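Monthly cell check, October, Gresville bench

Rüdiger Steinbach asked me to redo the whole list after the arm stopped dead halfway through a sort, so I did, coffee in hand!

1. E-stop reach and reset: OK. I can hit it from my chair.

2. Fault log: NOT OK. There's a force-limit trip, then 3 more of the same. The first was at 2,000 cycles since service, the rest close to 3,000. I've sent the lot to Nasholm.

3. Clearance over the tray: watch it. The fingers come down right over the pile, and a crushed can is a lot less forgiving than a spiky ball (my bet for the trips, but I can't prove it).

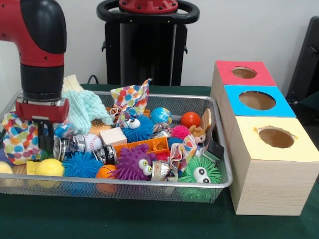 Item 3: fingers just above the toys, left side of the tray.

4. Speed limit: it was set to 200 mm/s, like the sheet says. Good. I left it alone.

5. Cable behind the tray: needs a clip. I don't love that loop so close to the back edge.

6. Grip on soft items: OK for now, but I'd still like the finger pads looked at. Plush is easy to pinch and I worry more about the baseball.
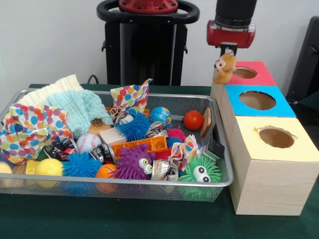 Item 6: plush monkey held by the top, near the red box.

7. Box openings: the yellow top is getting ragged around the hole. New paper, please, before something snags (Albers has the spare sheets).

8. Sign-off: not yet. Hands stay out of the cell while it's powered, and no unattended runs until Nasholm gets back to me about item 2.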